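Burneck open day – who else went?
Robots and Automation > Shows and visits

wattlebird_pete
Just back from the open day at Burneck and I'm still buzzing! They had the two-armed robot going on kitchen jobs, plates and mugs and a toaster oven on a table, and you could stand close enough to hear the joints. I got there early and still queued 20 minutes. Worth every one of them.

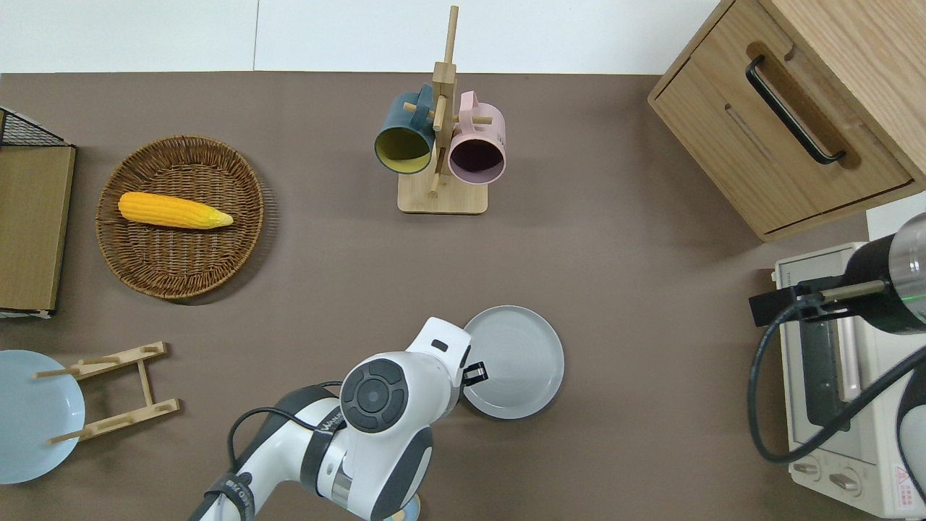 What got me was how patient it is. I've programmed pick and place lines at work for years and we'd never ask an arm to take a plate by the rim – we'd build a fixture and be done with it. Isauro Villaseñor gave the talk and took questions for ages, even the silly ones (mine).

gasket99
I was there too. Good day, but I'll be the grump: it's slow. My nan could clear that table in 90 seconds. Our Drikura at the plant does 600 picks an hour and doesn't need a talk to go with it.

wattlebird_pete
Sure, 600 of the same pick! Swap the part for a mug and see how your Drikura goes.

gasket99
It would throw it across the shed, fair enough. Still wouldn't pay for the other one.

mallee_jo
I'm with Pete. My daughter loved the mug tree, and she's now asking why ours at home hasn't got a robot. I liked that the plates were ordinary round ones, and the rack was wooden with slanted slats, so nothing much to help the grippers out. The left arm had a blue plate tilted low over the mat and half the room went quiet.
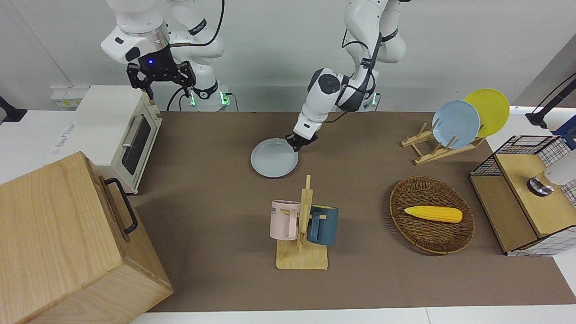
Burneck, December 2019

Pasting the heading off my handout, as someone will want it. The back has the rest of the program: Kiderska on grippers, then Doucet on safety around moving arms. I missed Doucet. Did anyone take notes?

gasket99
I did, two pages. Will type them up. That was the best talk of the lot, for what it's worth.

wattlebird_pete
Yes please! And they're planning another one in June, so I'm putting my name down.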